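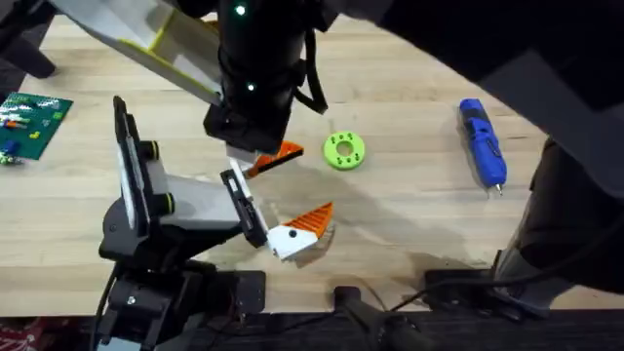
Walking to work for the winter

Blog > Everyday > Getting about

2026-07-18
By Yannick Hamel

I gave up my bus pass in December, which was a daft month to choose. The 610 from Lusside had been cut back again and I'd stood at the Grallard Road stop long enough to have walked most of the way. So one morning I did walk it, and I've kept going since.

The route takes me 50 minutes if I don't stop. I go down past the allotments, over the footbridge at the Ikel, then up the long hill by the school. The hill is the part I used to dread. I still don't like it much, but I've stopped thinking about it before I leave the house.

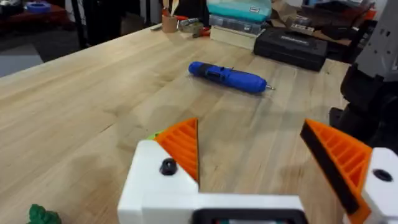 Shoes and coats

My first pair of boots were a mistake. They were stiff across the toes and I had blisters on both heels inside a week. I went back to old trainers until the ground got too muddy by the river, then bought a plain pair of walking shoes, half a size up. They cost 100 pounds – more than I wanted to pay – and they've been fine.

For rain I have a long coat and a hat. I tried an umbrella for a few days but the wind comes straight along the river and I ended up carrying it folded. A dry pair of socks lives in my desk drawer.
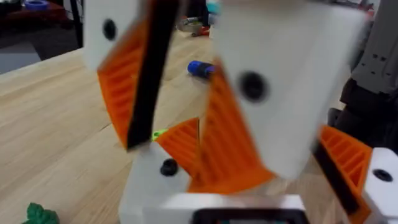
Orange and white, close up.

I thought I'd listen to the radio on the way. I did at first. Now I mostly don't, and I get to work having thought through whatever was bothering me, or having thought about breakfast. Some mornings I meet a man with a brown terrier called Marty. I know the dog's name and have never asked for his.
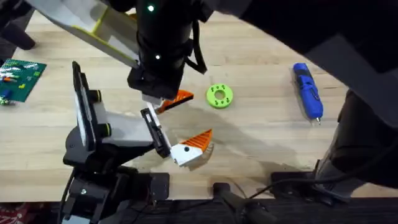 The walk home is different. I'm tired, I'm hungry, and the hill is at least going the right way. On two evenings I've given in and caught the bus, once in sleet and once with a heavy bag of library books. I paid the single fare and enjoyed the seat.

The pass was costing me more than I'd realised, so I'm putting the same amount aside each month. At the moment the pot has 167 pounds in it, after the shoes. The footbridge closes for repairs in the autumn and I'll need to find another way across – probably the road bridge, if the pavement is wide enough on that side.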